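Slider policy: sim numbers look too good?

noman_lashari
Planner is Polletti, perception is Hurkevar. It reports 519 good runs in sim. Two renders from the same setup:
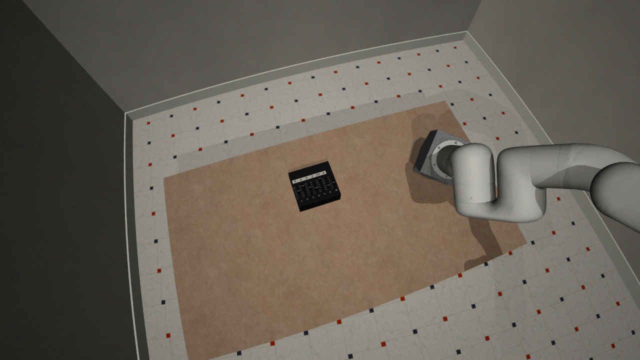
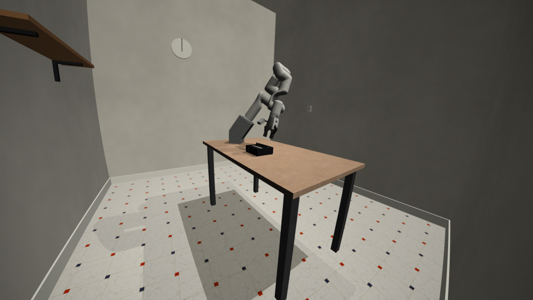
Renders: arm and slider box, two views.

dpolak
Good by whose count? If the checker reads joint state, your perception did nothing.

noman_lashari
It gets the box pose from Hurkevar. I checked 13 logs.

grout_line
13 of 519. And those caps are tiny in the first view. I don't buy it.

dpolak
Add pose noise and rerun, then post the failures.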